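How fit do I need to be for a walking pilgrimage with our church?

Posted by Marlene Leite

Our parish is putting together a pilgrimage on foot next September, 12 days, ending at the chapel in Wisutow. I've wanted to do something like this ever since my husband and I were first married, but I'm not a hiker - I walk the dog and that's it. The leaflet says up to 19 kilometers on the longest day. Is that foolish for a beginner?
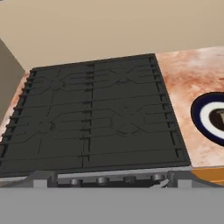 I should add that my knees are fine, it's more that I worry about holding up the group during morning prayers and the readings along the way.

2 replies

Ademir Bittencourt

Oh Marlene, please go! I did the Hirkach route with our choir and was easily the slowest, and the slow end of the line was where all the good talks happened. Start now with short walks after church and add a little each week, in the same shoes you'll wear on the trip. Ask your leader whether a van carries the bags, too, as ours did and I blessed that driver daily (and his cookies!).

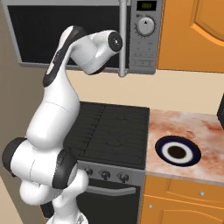
Tainá Figueiredo

Depends on the hills. Wisutow has a steep bit before the chapel, 361 steps if you take the front way, but there is a road around the back. Bring a small psalter, the big study Bible gets heavy.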